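Fisheries & Angling Research | Open Access | Original Article

3.2 Weight estimates and the hand-held scale

Anglers are generous people, and nowhere more so than in pounds. Of the 272 catch cards returned from Flanus Reservoir in June, most gave a weight, and few of those weights had been near a scale. We therefore compared the written figure with the length on the same card, using the length-weight curve that Draner fitted for largemouth bass on the same water.

The gap grew with the size of the fish. Bass under 15 inches were reported with fair accuracy, possibly because a small fish offers little to lie about. Above that length the cards drifted upward, and the two heaviest entries describe animals that, by the curve, would have had trouble turning around in the upper cove.

Jenderberg treats such error as random and trims it. We did not. Türkmen's objection – that anglers round up and almost never down – fits our cards better, and a trimmed mean would only hide the habit. Cards filled in at the ramp were closer to the curve than cards mailed later, when the fish had been given time to grow.

Handling matters too. A bass held by the lip and one laid on a wet board do not give the same length, and our cards did not ask which was done. The revised card does.

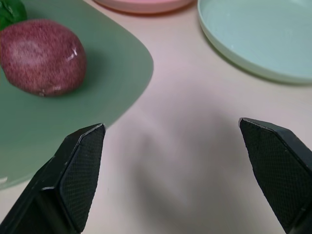
Figure 2. Gripper fingers with crosshatched pads, spread over a pale tabletop.

Correspondence about the card data should be sent to Nesrin Tokgöz. Requests for the location of the upper cove will be filed.

We use cookies to improve your reading experience. Accept all | Manage settings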